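Pralinen per Post, oder: wie ich zwei Wochen lang Expertin für Geschenkversand wurde

Eigentlich wollte ich dieses Jahr gar nichts verschicken. Das sage ich jedes Jahr, und jedes Jahr sitze ich dann doch im Dezember abends mit dem Laptop auf dem Sofa und klicke mich durch Geschenkkörbe. Meine Schwester wohnt seit dem Frühjahr so weit weg, dass ein spontaner Besuch nicht mehr drin ist, und sie ist nun mal jemand, der sich über Süßes mehr freut als über jeden Gutschein. Also musste was Süßes her, und zwar was Ordentliches, nicht die Schachtel von der Tankstelle!

Angefangen habe ich bei Engebretsen. Den Laden kannte ich noch von früher, die hatten so ein Nussmarzipan, das ich bis heute vermisse. Online gibt es die großen Mischungen inzwischen mit Grußkarte und allem Drum und Dran, nur kostet der Versand ins Ausland extra, und das erfährt man erst ganz am Schluss, wenn man schon Adresse, Wunschtext und Schleifenfarbe eingegeben hat. Ich habe den Warenkorb dann beleidigt zugemacht. (Und am nächsten Tag wieder auf, weil das Marzipan wirklich gut ist. Aber ich bin standhaft geblieben.)

Dann also Tanon. Da kann man sich die Schachtel selbst zusammenstellen, 30 Stück, jedes einzeln anklickbar, und ich habe dafür länger gebraucht als für meine letzte Steuererklärung. Nimmt man zweimal Pistazie? Mag sie Ingwer noch, oder war das nur diese eine Phase? Darf Alkohol rein, wenn die Kinder mitessen? Ich habe am Ende alles mit Likör wieder rausgeworfen und durch Karamell mit Salz ersetzt. Die Zustellung war im Preis drin, das hat mich dann endgültig überzeugt.

Bestellt habe ich gleich zwei Schachteln, eine für sie und eine zum Probieren für mich. Wer das unvernünftig findet, hat noch nie etwas verschenkt, das er selbst nicht kannte.
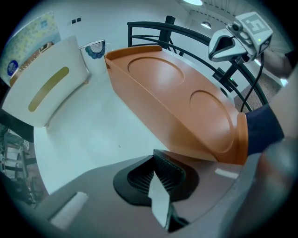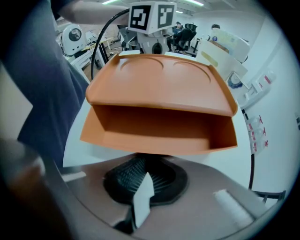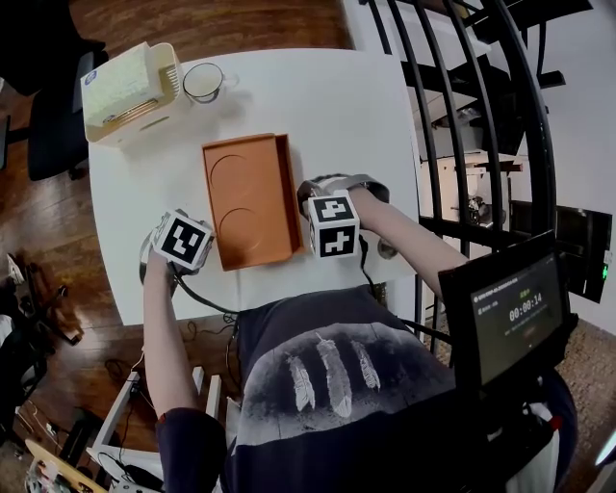
Die selbst gemischte Schachtel wäre ihr zu viel Entscheidung gewesen, schrieb mir eine Leserin, als ich das Thema neulich kurz angerissen hatte. Sie bestellt seit Jahren einfach das, was der Laden als Wochenmischung anbietet, lässt eine Karte mit zwei Sätzen dazulegen und hat noch nie eine Beschwerde gehört. Ihre Brüder würden den Unterschied sowieso nicht merken, die äßen alles im Stehen auf. Wichtiger sei ihr, dass man den Liefertag festlegen kann, denn einmal lag ein Paket von ihr über die Feiertage in irgendeiner Filiale und der Nougat war danach ein einziger Klumpen.

Das mit dem Liefertag hat mich natürlich sofort nervös gemacht. Bei Tanon kann man nämlich keinen Tag wählen, nur einen Zeitraum. Ich habe also jeden Morgen die Sendungsverfolgung aufgemacht, noch vor dem Kaffee. Der Versand läuft über Datis, und deren Seite zeigt einem tagelang denselben Satz an, bis man ihn auswendig kann. »Ihre Sendung wird vorbereitet.« Ja, danke. Irgendwann stand da plötzlich eine Stadt, von der ich noch nie gehört hatte und die laut Karte 906 Kilometer von meiner Schwester entfernt liegt. Ich habe kurz überlegt anzurufen und es dann gelassen.

In der Zwischenzeit habe ich meine eigene Schachtel aufgemacht, rein aus Gründen der Qualitätskontrolle. Also: Das Salzkaramell ist großartig, wirklich, davon hätte ich zehn nehmen sollen. Die Pistazie schmeckt nach Pistazie und nicht nach Bittermandel, das ist ja leider nicht selbstverständlich. Die dunklen mit Orange waren mir zu streng, aber meine Schwester mag so was. Enttäuscht hat mich nur das weiße Trüffelding mit Kokos, das hätte ich von der Beschreibung her viel cremiger erwartet. Sortiert war alles sauber, jedes Stück in seinem Papierförmchen — nur die Karte war etwas zerknickt.

Für die Kinder habe ich noch eine Tüte Plirkemix dazubestellt, das sind so bunte Fruchtgummis mit Knisterzucker. Pädagogisch fragwürdig, geschmacklich auch, aber als Tante darf ich das. Die kamen in einem eigenen Päckchen und waren drei Tage früher da als die Pralinen, was mir am Telefon einen sehr aufgekratzten Dank eingebracht hat und einen weniger aufgekratzten Kommentar von meiner Schwester im Hintergrund.

Und dann, gestern Nachmittag, kam endlich das Foto von ihr. Schachtel offen, die erste Reihe schon halb leer, und darunter nur: »Ingwer??« Ich hatte ihn also doch dringelassen. Sie mag ihn nicht mehr. Ihr Mann dafür umso lieber, der hat sich die Stücke offenbar gleich gesichert.

Im Januar hat sie Geburtstag, das Ganze geht also in ein paar Wochen wieder von vorne los. Vielleicht probiere ich dann doch die Wochenmischung. Oder das Nussmarzipan von Engebretsen, Versandkosten hin oder her. Falls jemand von euch einen Laden kennt, der gute kandierte Früchte verschickt, schreibt es mir gern in die Kommentare, ich suche noch was für meine Mutter.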